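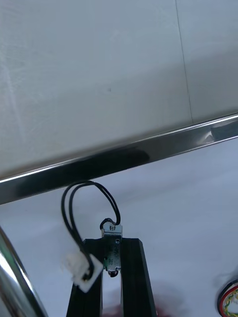

Metal bracket with its green circuit board, screw and black two-strand cable, at one of our white tables.

About Jomadia

Jomadia is a small parts workshop in Woltside. We put together, repair and reclaim the little pieces that live inside bigger things: a board on a bracket, a cable with the right ends on it, a switch that sits exactly where the old one sat. If you have ever opened up a lamp or a kitchen scale or a model train controller and thought "well, it's only this one bit that's gone," then you already know what we do all day.

We love this stuff! A bracket is a lovely object when you look at it closely. Somebody had to decide where every notch goes, how far the screw sits from the edge, which side the wire leaves from. Most of that gets hidden the moment the cover goes back on, and we get to see it first.

How we started

Zdenka Milošević began fixing radios and sewing machine pedals at her dining table, and kept the salvaged parts in baking tins. When the baking tins reached the hallway she rented the back half of the old Skyrme building, which used to be a shoe warehouse and still has the deep shelves to prove it. Aled Rowlands came in one October with a broken bench power supply and a box of connectors he wanted identified. They spent the whole afternoon on the connectors. He started work the following month (the power supply took a bit longer).

There are six of us now. Four work at the benches, one looks after orders and mail, and one splits the week between the stockroom and the classes. We are all allowed to interrupt each other if we find something interesting inside a case.

What we make

Most of our orders are for small assemblies. You send us a drawing, a sample or a decent photo with a ruler in it, and we send back a finished part: board mounted, screw snug, cable attached at the length you asked for. We do one-offs. We also do runs, and our biggest so far was 296 matching assemblies for a maker of display cases, all of them with the cable coming out of the top of the bracket so that it could be looped over and down behind a shelf lip.

Cable length comes up in almost every conversation we have with a customer. People measure the straight line from one end to the other, and then there isn't enough slack to lift the part out and work on it. We like a generous loop. If your drawing has a very short lead on it we will probably call you before we cut anything.

Things we are always happy to be asked for:
Boards fitted to brackets, ours or yours
Two-conductor leads, cut and finished to length
Replacement brackets copied from a bent or cracked original
Small screws matched to a sample
Clean-up and re-mounting of a board you want to keep

What we repair

Repairs come in by mail and over the counter. We open the thing, find out what's wrong, and tell you the price before going any further. When a part can be saved we save it. When it can't, we look in the drawers.

The drawers deserve their own paragraph. There are 77 of them, gray steel, bought from a closing hardware store in Larkmont, and they hold everything we have taken out of equipment that was past fixing. Brackets are sorted by the spacing of their holes. Cables are sorted by the number of conductors first and by length second – this was argued over for most of a winter and Zdenka won. Screws go by thread, and there is a drawer labeled "almost" for the ones that nearly match something. It gets opened more than any other.

Old boards go in flat, with a paper tag saying what they came out of. Please do the same at home if you're keeping one for later. A board without a tag can take an hour to identify, and the printing on the small ones is hard going even under the big magnifier.

The tables

Visitors often ask about the tables, which are white and completely plain. The first ones we had were dark wood, very handsome, and we lost screws on them constantly. On a white top a black wire stands out from across the room and a tiny silver screw at least throws a little shadow. Everything gets cleared off and wiped at the end of the day. One job goes on a table at a time, and whatever comes out of a case stays on the same table as the case until the case is closed again.

Classes

In the evenings, from 6 until we get hungry, the benches belong to the classes. We teach a beginners' course called First Bracket, and it does what it says: you mount a board, fit a screw, attach a lead and take it all apart again so you know how. People come in saying they're clumsy and go home having handled parts smaller than a fingernail without trouble. It's our favorite thing on the calendar!

We also run a longer repair course, 21 evenings in all, for people who want to work on their own equipment with some confidence. Aled teaches most of it. Bring something broken that you're curious about and don't need back in a hurry. You'll learn how to open it without cracking the clips, how to note down where each cable ran, and how to hold a board by its edges or its bracket so your thumbs stay off the components.

You don't need your own tools for either course. Closed shoes, please, and tie back long hair.

Donations of old equipment

Yes, we want it. Small electronics, boxes of leads, jars of screws from a relative's garage, brackets that don't seem to belong to anything. We can't take large appliances or anything with a leaking battery. Leave the cables attached if you can, even when they look useless, as a good length of two-strand cable is always welcome here.

Come and see us

The workshop is at the back of the Skyrme building in Woltside, through the green gate and up the ramp. The counter is open in the mornings from 9 until noon, and you're welcome to stay and look around if the benches aren't too busy. If you have a part you can't identify, bring it along in a bag or an envelope and ask for Zdenka or Aled. The kettle is next to the drawers.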